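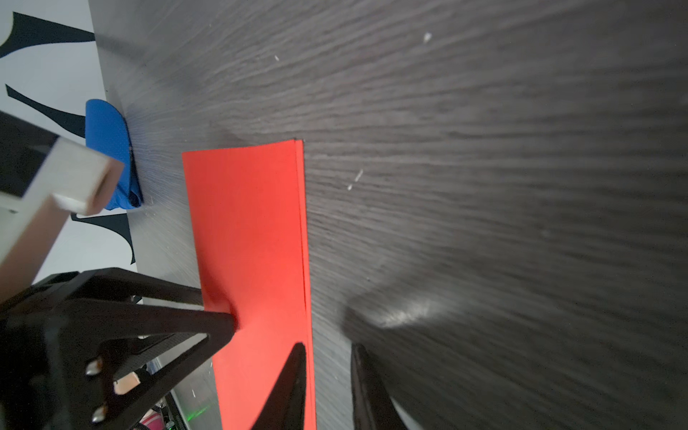 Wrist view, red sheet flat on the table.

Folding group – minutes, January 2025

Present: Bronwyn Whitelaw (chair), Tien-fu Mok, Hannelore Danzer, Éabha Costello (notes)
Apologies: Ka-ming Shih, at Imness till the end of the week

1. Last minutes
Agreed. One fix – the December run list was Hannelore's, not Tien-fu's.
Outstanding from last time: Sisby quote for spare fingertips, still nothing. Éabha to chase again.

2. Lift and hand-over, the pause method
Tien-fu went through it. Short version: operator brings both grippers in, takes hold, then holds still for a moment before any fold starts. The pause gets its own label. Policy is trained with the pause as a seperate stage instead of one long stretch from reach to fold.
Compared with the old way on the same red sheet, six starts each. Old way: 3 clean folds. With the pause: all six. Bronwyn pleased but said six is a tiny number and no one is to put it in a slide yet. Hannelore asked if the start positions were matched. Mostly. Tien-fu set them by eye, no template. So not a fair test as it stands. Needs doing again properly.
Most of the old failures were one arm setting off while the other was still closing. Sheet twists, crease ends up anywhere. One was a plain miss at the corner.
Discussion about how long the pause has to be. Tien-fu thinks it hardly matters so long as it's there. Hannelore doesn't buy it, wants short and long compared. Left open.
Also the question of whether the gain is from the label or just from calmer demos. Operators slow down when they know a stop is coming. Bronwyn: strip the labels from the new demos, train on those as well, then we know. Agreed this goes first.
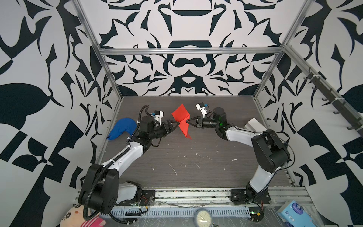 3. Wrist views v. fixed view
Hannelore has been dropping views one at a time. Without the fixed view the arms still find the sheet but the meeting point in the air wanders. Without the wrist views the grasp goes, esp. at the narrow end of a sheet where a small error sideways means closing on nothing.
Nothing in between tried so far. Éabha wondered about using the wrist views up to the pause and the fixed one after. Cheap to try, the label is already there to switch on. Hannelore will have a go.
Glare on the tabletop came up again. Shows as a pale patch in the wrist view and moves about with the arm. Tien-fu would like matt covering, Bronwyn would rather leave the table alone until the rerun is finished, otherwise we change two things at once.

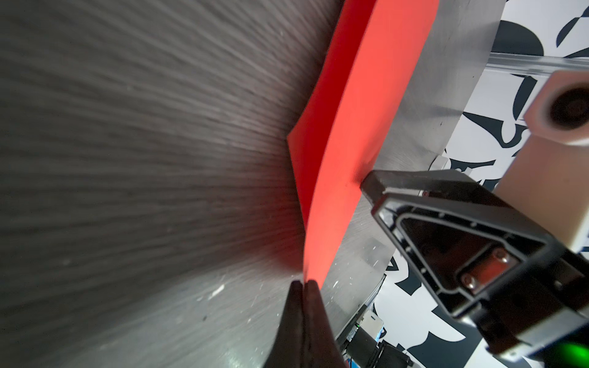
Left as it is for now, then. Hannelore to note in the log which runs have bad glare so we can split them out later on.

4. Labelling
Coelho (our labelling tool, for Ka-ming's new student) loses the stage marks if you save twice. Known, annoying. Save once and close it untill Ka-ming is back.
Two people labelled the same 10 demos. Start of the pause – near enough the same. End of it – all over the place. One was marking the first movement of either arm, the other waited for both. Rule from now on: first movement of either arm. Old ones to be redone.

5. Skuvivik workshop
Abstract or no abstract? Bronwyn says only if the no-label training is in and makes sense. Title can wait. Tien-fu has a draft of the method bit, will circulate.

Actions
Tien-fu – template for start positions, then rerun both ways. Draft round to all
Hannelore – train without labels (first!), then view switching, glare notes
Éabha – chase Sisby, redo pause ends
Ka-ming – Coelho saving bug
Bronwyn – workshop deadline, check if it's moved

AOB
None. Next meeting once the no-label training is done, Bronwyn to send a time.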